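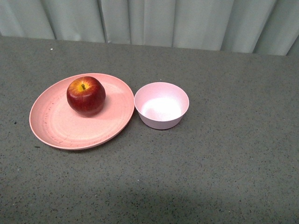 Clearing a counter is a solved problem, according to Woldemariam, and what remains is engineering. We do not share that view, and the trials reported in this section are our grounds for doubting it.

Publications > Household Tasks > Section 4

4.2 Short clearing tasks

Figure 3. Starting layout for the fruit task: an apple on a plate, with an empty bowl beside it.

The fruit task asks for one thing. The apple must end up in the bowl, and neither dish may be knocked over or pushed off the counter. A person does this without looking twice. The layout in Figure 3 is kind to the machine -- a single apple, plenty of bare counter, pink dishes against grey speckled stone -- and most published results use layouts at least as kind.

We ran the Milwood controller 300 times on this task and counted 53 failures. Most were poor grasps, after which the apple rolled. In a smaller group the bowl was nudged during the approach and the controller carried on as if it had not moved. Trolent's planner, given 200 runs, did better on grasping but was slow enough that two of our testers asked whether it had stopped.

Neither system noticed its own mistakes with any regularity. We think this matters more than the raw success rate, which says little about a kitchen where somebody has left the tap running or put a mug in the way. The Ullum set of 342 household layouts includes such cases, and we turn to it in Section 4.3.

Contact the authors | Copyright remains with the authors | Back to top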